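Search this site
Enter keywords
Go

Plokbridge Community Hall Association
Minutes of the spring general meeting
Posted May 29, 2026, by the Recording Secretary

The meeting opened with a quorum present. Minutes of the winter meeting were approved with one correction: the snow contract is with Bakke, not Pestik.

Hall rental. Rentals are up over last spring, mostly from birthday parties and the quilting group. The chair asked whether the cleaning deposit should go up. After discussion it was left where it is until fall. Renters who leave the kitchen dirty will be billed for the cleaning. The form needs to say so in larger type.

Roof. Bakke looked at the north side and found lifted shingles above the coat room. The quote to repair is $1000. A second quote has been asked for and had not come in by the time of the meeting. Members in the back asked about the stain on the coat room ceiling. It will be painted after the roof is fixed and not before. Motion to spend up to the Bakke figure if the second quote is no lower. Seconded, carried.

Library corner. The lending shelf has 161 books signed out and a good many of them are overdue. There are no fines and the members present did not want any. A reminder will go in the newsletter. Donated encyclopedias will no longer be accepted.

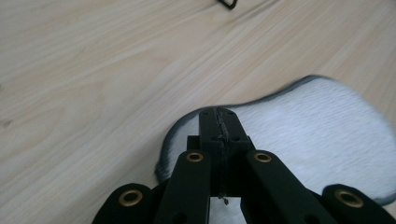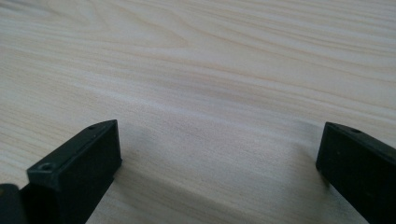 Supper tables. The August harvest supper sold out last year and people ate standing up in the hallway. The question was whether to rent tables again or buy. Renting from Pestik costs $400 for the weekend, delivery included. Members spoke for and against buying, storage being the main objection. It was also asked whether tablecloths are needed at all. Several members felt that a pale wood top with the grain showing looks well enough bare, and that paper runners down the middle would do. Others said gravy is gravy and want cloths. Motion to rent for this year and use runners only. Seconded, carried, two opposed.

Supper tickets. Price stays the same. Forty tickets will be held back for the door. The Tusadent road crew has asked for a block of seats and will be told to buy early like everyone else.

Parking. The lower lot floods at the Tusadent Road end. The town says the culvert is on its list. A letter will be sent asking when. Until then cones go out when it rains, and whoever puts them out should bring them back in.

New business. A request to keep a chest freezer in the furnace room was turned down. The lost and found box will be emptied at the end of August. The piano needs tuning and no one has called yet.

Meeting adjourned. Coffee followed.

Recent posts
Minutes of the winter general meeting
Hall rental form and rates
Harvest supper: pie sign-up
Culvert letter to the town
Newsletter back issues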